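2019-10-07

I write this at the kitchen table with tea, and it is already past midnight, so my sentences will be tired. Tonight was the premiere of "Strickland" and I was there, in row 13, on the side. Ketsara got the two tickets from her office and she asked me first, before her sister. I am still a little proud of it.
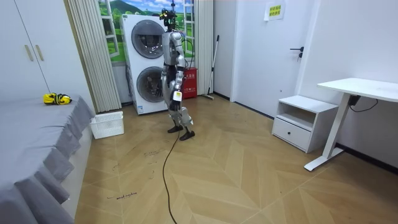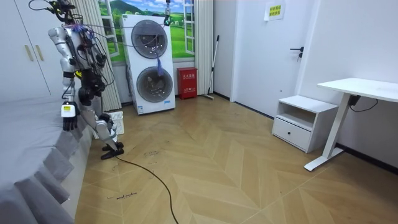 We came too early. The doors of the Lakberg opened at seven, but already there was a line down to the tram stop, mostly young girls who came for Tavion Szabo. They had his face on their bags. I felt old between them, but one of them lent me her pen later, so I will say nothing bad.

The red carpet was shorter than I imagined from television. Imani Wojcik came first, in a dark green dress with long sleeves, and she stopped for everybody. A reporter asked her if she is nervous and she said she was more nervous for her shoes than for the film. She speaks slowly and looks at the person who asks. In the interviews from September I thought she was cold. I was wrong about this, I think she only waits until she has the answer.

Tavion Szabo was late and the girls were screaming so much that I did not hear one word of what he said to the cameras. Ketsara heard it, she has better ears. He said that he had to gain weight for the role and that he ate rice with butter at two in the night, and now he cannot look at butter. He signed things for a long time. I did not push to the front. I had my program and the pen, but when he was near me I only stood there, and then he was gone inside. Ketsara laughed at me and I deserved it.

Before the film the director, Ezekiel Oyelaran, came on the stage with the actors. He thanked very many people. He said that Mesfin Lencho was not his first choice for the father, because he believed Lencho would say no to such a small role. Then Lencho called him himself and asked why he did not receive the script. Everybody laughed, and Lencho took the microphone and said that he had nothing to do that month anyway. He has such a low voice. My mother loved him in the old series about the harbor and I wished that she could hear him in a real room. I must call her tomorrow and tell her. She will ask if he still has his hair. He has.

Now the film. I want to write my opinion tonight, before I read what the newspapers say, because afterwards I never know which thoughts are mine. The first half I liked very much. Wojcik plays the daughter who comes back to sell the house, and there is a long dinner where almost nothing is said and I forgot to breathe. Lencho peels an apple in this dinner, and it is the best acting of the evening, only the hands and the apple. Szabo was better than I expected. In "Flatia" he was always making eyes at the camera, and here he has a beard and keeps his head down, and it helps him.

The second half is too long. There is a court and I did not understand who was suing who. I asked Ketsara in a whisper and she did not know either. The music also became loud in the places where I was already sad without it. But the ending with the car is good. I will not write it here, in case I let somebody read this notebook one day.

After, there was a reception upstairs but our tickets were only for the film. We went to Flollico instead, which stays open late, and ate soup. At the next table sat two men who had also been inside, and they said very loudly that Wojcik will win everything this year. Ketsara thinks she will be nominated and not win, because the film is too quiet for the juries. We made a bet for one lunch. I took the side of the loud men.

I walked home from the last tram, and my new shoes made a wound on the left heel. I have put a bandage on it. The program is on the shelf beside the other ones, without a signature, and I forgot to give the girl her pen back. It is a good pen, I am writing with it now.

Tomorrow: call Mama, pay Ketsara for the soup, buy butter.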